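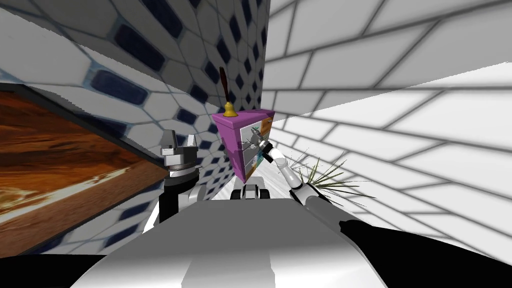 Foul pole question, wall ball league

Posted by Fernanda Vilela, 16/06/2020

We play 11-inning wall ball in the Talero gym. A fly ball hit the left pole above the line and dropped back into the field. The umpire called it a double under local rule 4. Is the pole fair or foul, and can a local rule override it?

Answer 1 (score 11)

The pole is fair. A batted ball that strikes it on the fly above the fence line is a home run in the standard rules. A local rule may change this only if both captains agree before the first pitch.

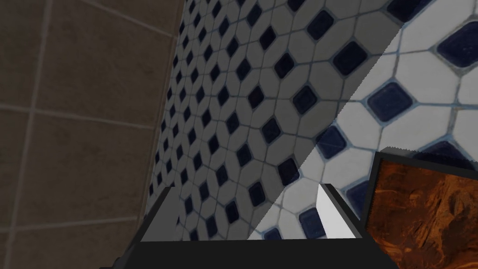
Marking the line is a separate matter. Your rule needs a fixed height on each wall, measured from the floor. Where the surface already has a regular pattern, such as white octagons with small navy diamonds between them, pick one row and tape along it. Grout lines work too. Write the height on the score sheet.

Florêncio Lobo

Answer 2 (score 2)

Double. We always played it as a double at Leitão.

Answer 3

Check the protest limit as well. In the Stemon league you had to object before the next pitch,
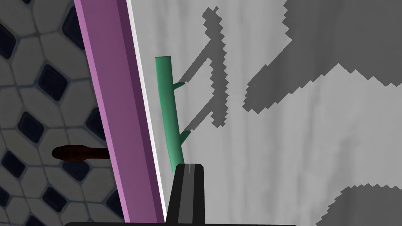
and after that the call stood, right or wrong. If no one objected, your double counts.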